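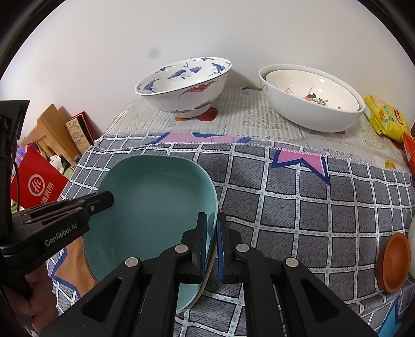
Software & Controls | News

Skament update lets planner choose which side of a dish to grasp

November — By Sayaka Higuchi

Jenlow has released version 2 of Skament, its grasp planning package, with a new module for dishes and other thin-walled objects. The module is called Callico and is on by default for new installs.

Earlier versions of Skament picked a grasp by fitting a box around the object and closing on the narrowest side. That worked for cartons and bottles. Bowls and plates gave it trouble, as the narrowest side of the box was often wider than the fingers could open.

Callico looks for the rim first. It traces the edge in the depth image, estimates the wall angle at each point, and scores places where one finger can go inside and the other outside. The planner then checks each candidate against nearby objects and the table before it sends a path to the controller.

"Most of our failed picks were on dishes with rounded corners," said Masanobu Ikeda, who leads planning at Jenlow. "The old code saw a corner and treated it as two flat sides. The grip would slide."

The module was trained on 808 recorded demonstrations of people handling tableware with hand-held grippers. Jenlow held back another 481 for testing.
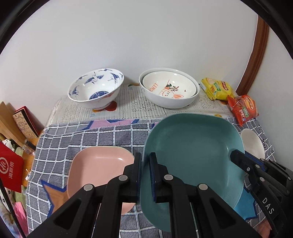

Patterned tablecloths were a particular problem, according to Mitsuko Kuroda, who wrote most of the perception code. Printed shapes close to a plate were sometimes read as part of its edge. The new version gives depth more weight than color wherever the two disagree — a setting users can change in the config file.

Two-arm support is limited for now. Callico can propose a grasp for each arm, but it does not plan both motions together. Ikeda said joint planning is in progress and gave no date.

Existing users can update through the package manager. Saved scenes from version 1 will load, but custom gripper files need a new field for finger thickness. Logs are capped at 2,000 entries unless the limit is raised.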